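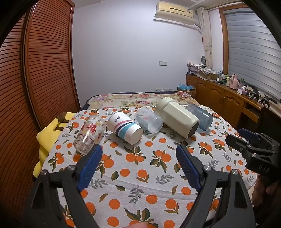

Issue 57

Teaching the cup pickup by hand, quick version

For anyone starting on the Fikre task set this week. Read it once, then go do ten bad ones and throw them away.

Setup. Cups and bottles on their sides, loose row, on a bed. Soft surface on purpose - things sink a bit and roll when you nudge them, and the policy needs to see that. Mix the types. Glass tumbler, striped cup, see-through plastic, a square bottle, whatever. Don't face them all the same way.

Before you start
Check the blue pads are seated on both fingers. Squeeze open and shut a few times. Fingers all the way open at the start of every take, pointing at the row. Keep your own fingertips back from the jaws.

The demo
1. Hold still for a second. Then move.
2. Come in low, line the fingers up across the body of the cup, not along it. Open ends are tempting, leave them for the rim-grasp set.
3. Slow down for the last bit. Slower than feels right.
4. Close until it holds, stop. Paper and thin plastic dent easy, and a dented cup is no use for the next take.
5. Lift straight up, turn upright, set down, open, back off.

Missed the grasp? Keep going and try again in the same take. Recoveries are worth having, Hamdia Degefa wants them kept. Dropped it on the floor - scrap that one.

If you're using two grippers, only one moves at a time for this task. The other one waits off to the side.

How many
100 takes per layout, then shuffle the row. Aria needs 95 clean ones before it will build a training set. My last layout took 171 because I kept rushing step 3, so dont.

Uploading
Name the folder with layout number first, then your initials. Push to Drollside before Sunday. Uploads after that go in the next batch.

Questions to Thijs Verstraete. Bimanual pouring is next issue, if I get teh notes done.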